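Toy Library and Play Kitchen Assistant (part-time)

Dravthorpe Family Play Centre
Posted May 6, 2020
Hours: 20 per week, Tuesday to Friday mornings, plus one Saturday a month
Location: Dravthorpe, with some mornings at our Morovdale branch
Reports to: Lensa Wako, Toy Library Coordinator

We are looking for someone who likes toys. That sounds like a small thing to ask, but it's the part of this job we can't teach! If you have ever picked up a wooden train and checked whether all the wheels still turn before putting it back on the shelf, please keep reading.

The toy library at Dravthorpe lends to 193 families and has 1,000 items in the catalogue, from bath boats to a puppet theatre that needs two adults to get it through the door. The most borrowed section by a long way is pretend food and kitchen play. Kids go through phases with puzzles and ride-ons, but they come back to cooking for years, and parents seem to love it just as much (we get a lot of photos of dads being served plush fruit in bed). The new position has been set up mainly to look after this collection, and to get it ready for reopening once we're able to have families in the building again.

At the moment we are running on pick-up orders only. Families reserve their sets online, we pack them, and they collect from the side door on Fetherly Lane at a booked time. We expect this to carry on for a while, so the first months of the job will be mostly sorting, washing, mending, packing and talking to people on the phone. Later on you'll be out on the floor with the families, which is the fun bit, and also the loud bit.

What the play kitchen collection is like

Most of our food sets are soft. We moved that way a few years ago when Eyerusalem Berhe took over buying, and she has a wonderful eye for things that are nice to hold and will survive a toddler. We have vegetables, bread, a whole roast dinner and enough fruit to stock a market stall. Alongside the food there's the tableware, with plates and bowls in colours that go together, trays, chopping boards, and storage jars and canisters for setting up a counter. We like to mix toy food with real household pieces wherever it's safe. Children notice when they've been given the proper bowl, and they play differently with it.

Each set goes out in its own crate, with a card listing the pieces. You'll get to know them very quickly.
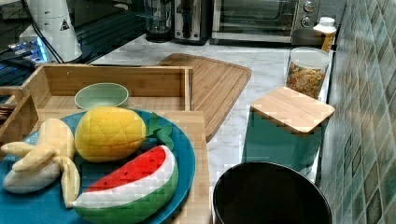
Plush banana, pineapple and watermelon on the blue plate, with the mint bowl behind.

Laying out sets will be a regular part of your week. We don't need a professional photographer or a stylist. We need someone who'll turn the pineapple so the leaves show, and who will enjoy thinking up the next one. Ayman Kanaan, who keeps the catalogue, is always after fresh pictures, and he'll happily take suggestions for new combinations. Last February he put up a breakfast theme and every set in it was booked out by the weekend.

What you'll be doing

Checking returned sets against their cards and following up on missing pieces (kindly, please, as we have all lost a felt tomato down the side of a couch)

Washing soft food in mesh bags, air-drying it on the racks and inspecting it before it goes back into the crate

Wiping down plates, bowls, boards and crates between loans, using our cleaning schedule

Small hand repairs such as closing a seam, sewing a leaf back on or restitching a face or a seed. Anything bigger goes into the mending basket for our Thursday sewing group

Packing orders for pick-up and handing them over at the side door

Setting up display counters and play corners, and taking pictures of sets for the catalogue

Answering phone and email questions from families about what suits their child's age and interests

Helping Eyerusalem test new items before we buy more of them

When we reopen: running a weekly pretend-kitchen session for children from 18 months to five years, with a parent or carer present

Some lifting is involved. The crates themselves are light, but the shelves run from floor level to well above head height and there is a set of steps. If lifting or climbing isn't possible for you, tell us in your application and we'll talk about how the work can be shared. Our current team already swaps jobs around to suit everybody's backs and knees.

What we're hoping for

You're organized, and you enjoy putting things back where they belong. You're comfortable with a needle and thread, or willing to learn (Lensa has taught several of us and is very patient). You can use a basic spreadsheet and a booking system. You're friendly on the phone with people who haven't slept much.

Experience in a child care centre, library, school, shop or kitchen would all be useful. So would having raised kids, or having been the oldest cousin at every family gathering. We've hired from all of those backgrounds. A current first aid certificate is an advantage, and we'll pay for the course if you don't have one. A vulnerable sector check is required before your first session with children, and we cover that cost too.

A second language is very welcome. Many of our families speak Amharic, Arabic or Tagalog at home, and we've been slowly translating the set cards. You could take that on if it interests you.

Pay and conditions

The rate is set out in the full position description, which we'll email to anyone who asks. The position is for 12 months to begin with, with paid vacation and sick days from the start. We supply aprons, gloves and a locker. There's a small staff kitchen with a decent kettle, and free parking behind the building after 8 a.m. The number 42 bus stops across the street.

You can borrow from the toy library at no charge, for your own children or grandchildren, nieces, nephews or the neighbour's kids.

Current safety measures

Two people work in the sorting room at a time, at separate tables. Returned items rest for several days before they are handled, and there's a sink right beside the door. Interviews will be held by phone or video. If you're offered the job, we'll arrange a time for you to see the space when it's quiet.

How to apply

Please send a résumé and a short letter to Brock Gill, Centre Manager, through the contact form on this site. One page is plenty for the letter. Tell us a bit about yourself and which mornings you can work, and then describe a pretend meal you would set out for a three-year-old: what's on the plate, what's in the bowl, and what you'd leave nearby for them to find. There's no right answer! It gives us something good to talk about in the interview, and we really do read every one.

Applications can also be dropped in the mail slot at the front of the building. If you need this posting in large print, or would like to apply by phone, leave a message at the front desk and Brock will call you back.

Casual helpers wanted too

If 20 hours is more than you can manage, we're also building a list of casual staff for busy weeks and for the Morovdale branch, where Eoin Rafferty is setting up a smaller collection from scratch. He has shelves, a very nice counter and so far only four crates of food, so there will be plenty of sorting and labelling to get through before the doors open. Write "Morovdale casual" at the top of your letter and it will go straight to him.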